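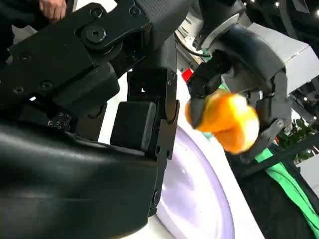 Foto: Ans Nijs / Projektgruppe Zunthorpe

Unser Thema war Tischdecken und Aufräumen, und ich hätte nie gedacht, dass man sich damit ein halbes Semester beschäftigen kann! Ruben De Bruijn und ich haben eine Liste mit 40 Gegenständen gemacht — Plüschsachen, Obst, Geschirr — und für jeden einen festen Platz überlegt. Obst gehört bei uns auf den Teller, der Becher bleibt stehen (darüber haben wir lange gestritten). Pro Gegenstand gab es bis zu 200 Durchgänge.
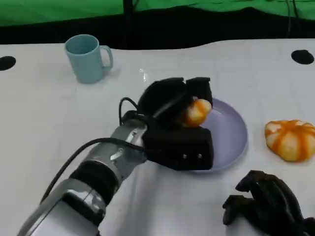
Abb. 2: Orange-weiß gestreifte Frucht über dem lavendelfarbenen Teller, links hinten der hellblaue Becher

Die Auswertung machen wir im Juli fertig.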